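Storage and Small Stores, Unit 3: Open Steel Shelving
Handout for the evening group, Urkstead

Please read this sheet before the Monday class and bring it with you.
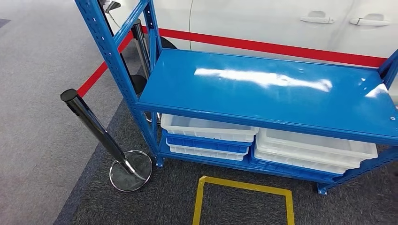 An open shelving unit has uprights, shelves and braces. The uprights carry the weight down to the feet. Slots in the upright let us choose the height of each shelf, but the change must be done with the unit unloaded. The diagonal brace stops the unit from leaning to one side. Students often remove a brace to reach the goods more easily. Please do not do it.

Bins in stacks. Plastic bins with ribs in the walls are stiffer than smooth ones of the same weight. Keep a stack to 3 bins on the low shelf, and leave a narrow gap under the shelf above it. If the gap is too small for the fingers, the top bin should be pulled by its rim, slowly, with the other hand below.

Color. At the Omthorpe store, white bins are for parts in daily use and blue bins are for reserve. Other stores have other rules, so always ask first.

Exercise A. In the Bhatia stock list there are 947 parts, and one Flostar bin takes 20 parts. Calculate how many bins are needed. Then repeat for 1060 parts, and write how many more bins must be ordered.

Exercise B. Draw the shelving in your own workplace from the front. Mark the uprights, the braces and the feet, and write on each shelf what is kept there.

Bring the drawing on paper, with your name on the back.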